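Skukurley Shared Workshop — Members' Forum
Facilities and Equipment > Benches, Bins and Storage

Topic: Care and refinishing of the sheet-metal bins

Posted by gdobos_facilities
Members are asked to use this topic for all comments on the condition of the open sheet-metal bins. The bins have been in regular use for 16 months, and the finish on several of them is no longer sound. Three proposals have been received so far: to repaint the bins, to line them with rubber matting, or to leave the metal bare and maintain it with wax. A decision is expected before the July closure. Members who wish to support one of these proposals should say so below and give their grounds.

Győző Dobos
Facilities Office

Posted by tfchoi
I would like to register my support for rubber matting. The main complaint I hear from the benches nearest the bins is noise. When hardware is tipped onto bare sheet metal, it can be heard in the drawing room with the door closed. Matting of moderate thickness would deal with this and would also protect the floor of the bin from further scuffing.

The matting should be cut slightly undersize and left unglued, so that it can be lifted out and washed.

Posted by t_obradovic
I must disagree with the previous member. Loose matting was tried in the two shallow bins by the saw bench. Swarf and small washers worked their way under the edges within a few weeks, and oil collected beneath the mat where it could not be seen. When the mats were lifted, the metal under them was in worse condition than the metal that had been left open.

If matting is to be used at all, it should be bonded at the edges. I would then ask who is to remove it when it wears out.

Posted by tfchoi
The mats in the shallow bins were offcuts and did not fit. I do not think that trial should decide the matter for the larger bins. A mat cut to a template would behave differently.

Posted by t_obradovic
It may. The template would have to allow for the sloping panels and for any holes in the bin floor, and the cost of that should be stated before members are asked to vote on it.

Posted by hshibata
May I raise the matter of paint? The quotation from Tornov for stripping and coating was 300 per bin, with a waiting time of seven weeks. That is a considerable sum for a surface that will have metal parts dropped on it from the first day. Any paint on a sloping panel will wear first where the parts slide, and after that the edge of the coating begins to lift and flakes end up among the parts. Members who sort small fasteners will know how tiresome this is.

My own preference is bare metal, cleaned and waxed at regular intervals.

Posted by gdobos_facilities
The figure given by the previous member is correct. I would add that it does not include transport in either direction. The Facilities Office has no preference between the three proposals at this stage.

Posted by herman_gunawan
I have maintained bare steel trays at another site for many years and can offer the following procedure for consideration.

Empty the bin completely and vacuum the corners. Wipe all inside surfaces with a degreasing cleaner and a lint-free cloth. Where an old finish has worn to a ragged boundary, feather the boundary with a fine abrasive pad until a fingertip passes over it without catching. Do not attempt to bring the whole panel to one color. Wipe again, allow the metal to dry fully, and apply a thin coat of paste wax. Leave the bin out of use for 48 hours before loading it.

Light scratches can be left alone. A scratch that catches a fingernail should be rubbed down, as it will hold dirt.

Posted by tfchoi
Forty-eight hours out of use is a long time for a bin that several groups depend upon. Could the work be done in rotation?

Posted by herman_gunawan
Rotation would be sensible. One bin at a time, with a notice placed on the bench so that it is not filled by mistake.

Posted by t_obradovic
I can support the waxing proposal, with one reservation. The procedure speaks of feathering the worn boundary. On some of the bins the light finish has already given way over a wide area, and the pad will simply move the boundary farther up the slope. I would prefer to see the whole lower part of the panel taken back evenly and the upper part left as it is.

Posted by hshibata
Taking back the lower part evenly would remove more of the finish than wear has done. I do not see the benefit, apart from appearance. The bins are working equipment.

Posted by t_obradovic
An uneven edge is where flaking starts. The benefit is practical. I accept that the member and I will not agree on this point.

Posted by gdobos_facilities
Both views have been noted.
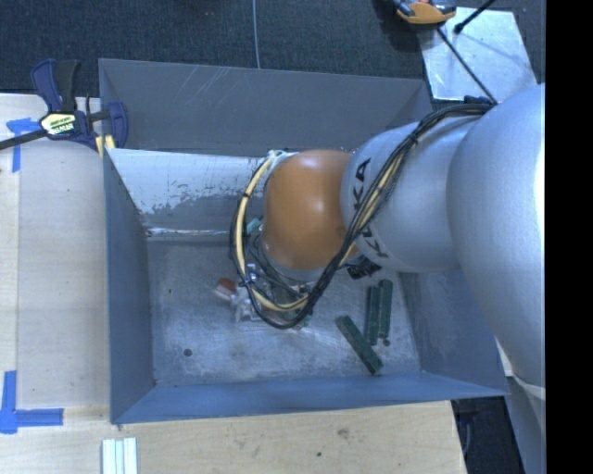 Category: Surface wear and finish

The pale finish survives on the upper part of the slope and has given way to darker gray lower down, with a ragged line between the two. The far wall has only faint scratches. The floor is scuffed and mottled throughout, with cloudy lighter patches. Members are asked to say whether the procedure given by Mr. Gunawan would be suitable for a bin in this state.

Posted by herman_gunawan
It would be suitable. The far wall needs cleaning and wax only. The slope is the part that calls for the abrasive pad, and I would work along the boundary in short strokes. I would not touch the shiny edge where the panel meets the floor, beyond wiping it.

There is also a small dark round mark toward the lower left of the floor. I cannot tell whether it is a hole or a spot. If it is a hole, wax should be kept out of it and the edge checked for burrs. If it is a spot, it should be cleaned and looked at again before any coating goes on.

Posted by hshibata
Agreed as to the round mark. I would ask that it be checked before a method is chosen for this bin.

Posted by tfchoi
I remain of the opinion that the floor would benefit from a mat, whatever is done to the slope. The two are separate surfaces and need not receive the same treatment — the slope could be waxed and the floor covered. I would be content with a trial in one bin.

Posted by t_obradovic
A trial in one bin is reasonable, provided that the mat is lifted and the metal inspected at stated intervals. I would also ask that the light wooden surface under the bin be protected while cleaning is in progress. Degreaser leaves a mark on bare wood, and the benches have suffered enough from it.

Posted by gdobos_facilities
The proposal for paint has received no support and is withdrawn. The waxing procedure and the trial of a fitted mat will go forward together. Members willing to assist with the first bin should reply here with their bench number. The question of how far the worn finish should be taken back stays open, and further comments on it are welcome.

Posted by herman_gunawan
Bench 16. I can bring my own pads and wax.

Posted by hshibata
I am able to help with emptying and sorting. Would the office please confirm where the contents are to be kept in the meantime?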